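About Wollance

Wollance is a small company which teaches robot arms to do kitchen and table work. We were founded by Loïc Pichon and Isla Swanson, and today we are 13 people. Our customers are mostly canteens and care homes.

Visitors often ask us why we speak so openly about our faults. The reason goes back to one February, when an arm running our Alus software did not stop closing on a cup. The force limit had been set to zero during an update, and the program understood zero as "no limit". The cup broke and a piece of it cut the hand of Gregor Cairns, who was standing too near. He needed two stitches. The mistake was ours, and it had passed two reviews.

After this we stopped all the arms and repeated every grasp test from the beginning, 3,262 of them. We found 297 in which the gripper pressed harder than we had believed.

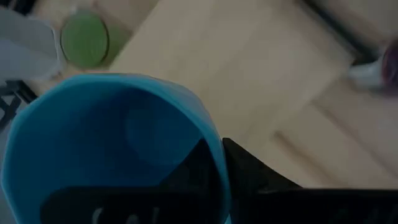
Gripper at the rim of a blue cup, seen from the wrist camera.

Since Jul 8, 2021 we publish each fault in a register, with the cause and the repair. Bushra Swati keeps this register and she can stop any arm in the house without asking the management. Jessie Nisbet trains the new colleagues, and their first day is spent only on the stop button and the safe distance.

We still have faults. The slipping of wet cups is not solved, and we write this also to our customers before they sign.

To read the register, or to report a fault in an Alus arm, please write to Bushra at our office.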